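Teaching by Shopping: pages from the Grarau basket study

4 min read

Our group at Rastbridge spent September finding out how few demonstrations a two-handed policy needs before it can put the shopping away in a basket. The method is called Tranilitz, after a village Necati Değirmenci once got lost in, and the paper is duller than the name. The idea is simple enough. Most training sets treat the two hands as one long list of joint angles. Ours splits them: one hand is the holder, one is the mover, and the model learns each job on its own before it is allowed to learn them together. We collected 500 demonstrations on the Grarau set, then trained on smaller and smaller helpings of it to see when things fell over.

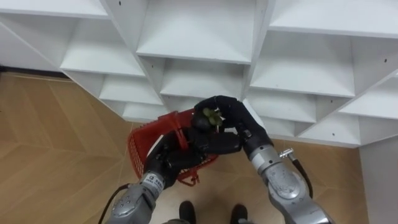

The holder's job turned out to be the harder half, which annoyed Leobardo Huerta, who had written the mover code and wanted the attention. A basket on a handle swings, and its opening is never quite where the last attempt left it. With the red one tipped towards the shelves and what looks like a bunch of grapes held just above its rim, the two hands very nearly touch, and that is the moment most of our early policies chose to panic. They would lower the mover as though the basket were level and post the fruit neatly over the side. Adding a single term that tells the mover how far the rim has tilted fixed more than six weeks of clever ideas had.

On results: trained on 20 demonstrations per object, the split policy matched the ordinary one trained on everything. At 10 it was still respectable. At 6 it developed a habit of offering items to the basket and taking them back, like an aunt with a biscuit tin. Estrella Tapia would like it known that she predicted this, and she has the email.

We don't yet know whether the trick survives a change of container. Ita Ní Mhurchú is repeating the tests with a canvas bag, which has no rim worth the name and so offends the whole theory. Leobardo Cárdenas is rerunning the comparison on the Barrera simulator, where the baskets behave beautifully and prove very little. The tilt code will go out with the paper, comments included, apart from the ones Necati wrote after midnight.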